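4.2 Gripper pose from the wrist view

Rimport takes the wrist image stream and returns a 6-DoF gripper pose plus a jaw opening. Two passes. The first is plain visual odometry on corner features, the second pulls the track back to a fixed marker whenever one is in view. When no marker is in view we coast on the first pass alone, and drift grows with the length of the gap - worst when the wrist turns quickly.

Wide lens, so straight edges near the border come out bent. We do not undistort the full image. Features are lifted to rays with the calibrated lens model and matched there, which keeps the outer ring usable. The fingers and shell are masked out with a fixed mask, drawn once per unit. People are not masked; the outlier step drops most of the points on them, though slow movers do sometimes get thru.

Glass is the other weak spot. Points on a door pane can belong to what is behind it or to a reflection, and both give tracks that look fine for 10 frames or so and then slide. Kommont, the planner, therefore gets a covariance with every pose and holds the approach if it goes over threshold.

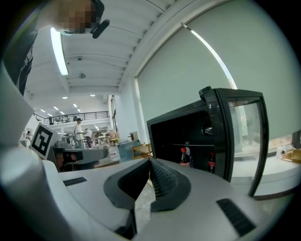

Figure 3. Wrist view facing an open mini refrigerator, cola bottles on the shelf. Fiducial marker at left, beside a second gripper unit.

4.3 Handoff to the planner

Poses are buffered and sent to Kommont in order, late ones dropped. The buffer holds 1000 entries, wich was never the limit in our runs. Time sync between the 2 units is covered in Section 5.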